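4. A bancada como superfície de exposição

4.1. O que fica à vista
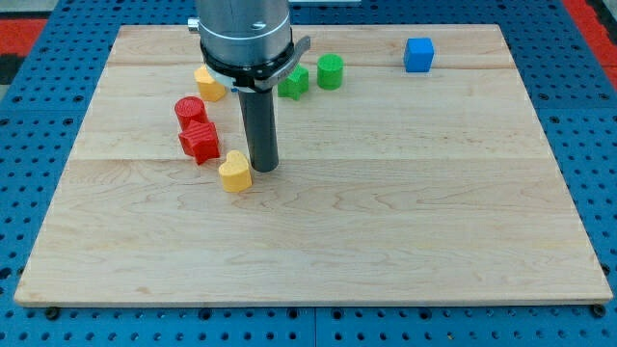
A arrumação da cozinha ocupa, nos blogues domésticos que analisámos, um lugar que a culinária já não ocupa. Dos 1768 textos reunidos no corpus, a maioria promete uma receita no título e entrega, antes dela, vários parágrafos sobre frascos. A literatura sobre o género tem tratado estes parágrafos como atraso. Propomos lê-los como o assunto principal, hipótese que tem pelo menos a vantagem de explicar por que razão as receitas são tão fracas.

Por «bancada» entendemos qualquer superfície horizontal de trabalho em que a autora ou o autor do blogue admita pousar coisas. A definição é larga de propósito. Serrano, na primeira versão do protocolo, excluía mesas, ilhas e parapeitos, e ficou com um corpus muito limpo em que quase não se cozinhava. Reintroduzidas as mesas, os blogues Irnlow e Grudora voltaram a contar, para alívio geral, e o segundo trouxe consigo uma discussão de três semanas sobre tábuas de queijo que nos poupou bastante trabalho de campo.

A madeira clara merece uma nota à parte. Nos textos, o veio ondulado e as emendas entre pranchas (do tipo visível na Figura 1) são invocados como prova de autenticidade, geralmente por pessoas que na mesma página recomendam cobri-los com um pano de linho. Bergeron chama a isto «modéstia do tampo»; mantemos a expressão por falta de outra melhor e porque a autora insistiu. As emendas, em particular, suscitam uma ternura que a mesma comunidade não estende às juntas dos azulejos, acerca das quais o vocabulário se torna quase militar.

4.2. Declarações e práticas

Entrevistámos 13 autores. Todos declararam que a bancada devia estar livre de objectos supérfluos, e todos incluíram na categoria do supérfluo sobretudo os objectos de outra pessoa da casa. A torradeira foi o caso mais disputado. Uma entrevistada guardava-a num armário alto e descia-a todas as manhãs com a ajuda de um banco; perguntada sobre o tempo que isso lhe tomava, respondeu que o banco era muito bonito. O banco, apurou-se depois, ficava em permanência encostado à bancada e tinha direito a uma etiqueta própria no blogue.

Roxana Sandu, que conduziu as entrevistas em casa dos participantes, registou uma regularidade que não tínhamos previsto no guião: a visita era quase sempre precedida de um pedido de desculpa pela desarrumação, dito diante de uma cozinha impecável. Na transcrição, optámos por codificar estes pedidos como saudação. Agbayani discordou e queria uma categoria autónoma, «desculpa ornamental», que acabou por sobreviver apenas no anexo, onde ninguém se lembrou de a apagar.

Quanto à frequência das reorganizações, os diários preenchidos ao longo de 10 semanas contrariam os textos publicados. Quem escreve que reorganiza a cozinha a cada estação reorganiza-a, segundo o próprio diário, sempre que tem outra coisa urgente para fazer — a declaração de impostos surge como forte factor de motivação. Um participante pediu para retirar o seu diário do estudo, depois de o reler, e voltou a entregá-lo na semana seguinte passado a limpo, com separadores.

4.3. Reservas

O corpus tem limitações evidentes. Os blogues foram escolhidos a partir de uma lista de 20, compilada por Sânziana Pop para outro projecto, sobre cortinas, e é provável que favoreça autores com janelas. O blogue Grollov deixou de publicar em Junho, a meio da recolha, com a promessa de um regresso «com gavetas novas»; tratámos os textos existentes como série completa, decisão que poderá ter de ser revista se as gavetas chegarem. Ficam também por estudar os comentários dos leitores, mais extensos do que os próprios textos e consideravelmente mais severos em matéria de vinagre.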